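Hand-held gripper pair, folding cell, Skeltmont
Weekly inspection, Wednesday, before first session
Checked by: Lionel Wainwright
Counter at start: 2,034 cycles (service due every 2,000)

Station: bed, blue cloth, both grippers on the cloth-folding task.
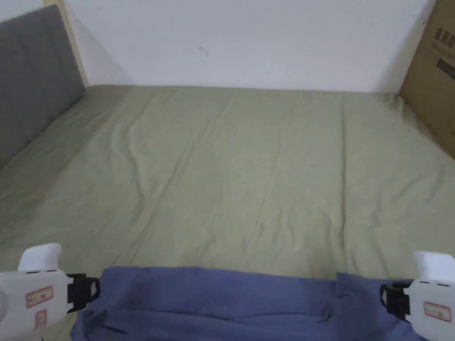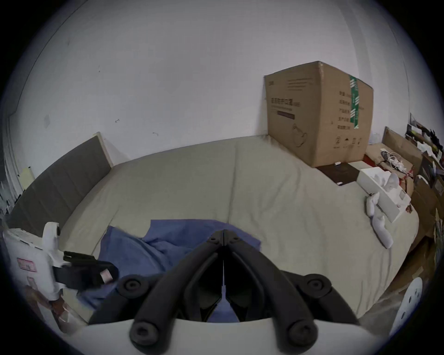
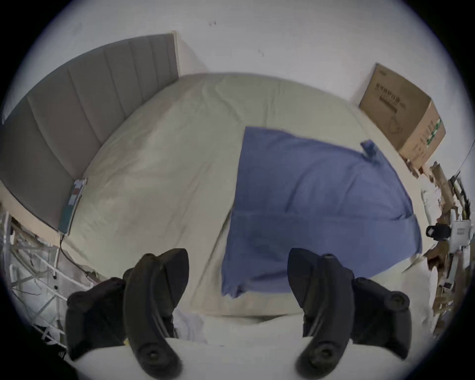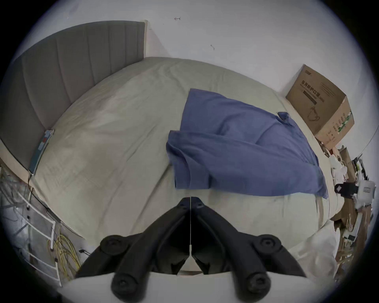 1. Finger pivots. OK on left unit. Right unit, lower pivot stiff when closed by hand. Cleaned and worked free. Check again Friday.

2. Pivot caps. Tight, all seated. Do not use thread lock on these, the plastic cracks.

3. Fingertip alignment. Left OK. Right tips met about 2 mm off center. Reset with the Isaksson gauge and rechecked twice.

4. Jaw pads. Worn but usable. Spare set is in the Cestdale drawer. Reorder when that one is opened.

5. Trigger return. OK both. No sticking over ten pulls.

6. Housing screws. One loose on right unit, tightened. Housing not cracked.

7. Camera lenses. Wiped with dry cloth. Fingerprints on left again. Please pick the units up by the body.

8. Cables and power. No cuts or pinched spots. Keep cords off the walkway side of the bed.

9. Recording check. Celance software found both units on the second try. Restarted once. If it happens again, write down the time.

10. Floor and work area. Clear to walk. Boxes stay against the wall.

Result: passed with comments. Service is overdue by 34 cycles, booked for this afternoon. Right unit not to be used after lunch until item 1 is signed again.

L. Wainwright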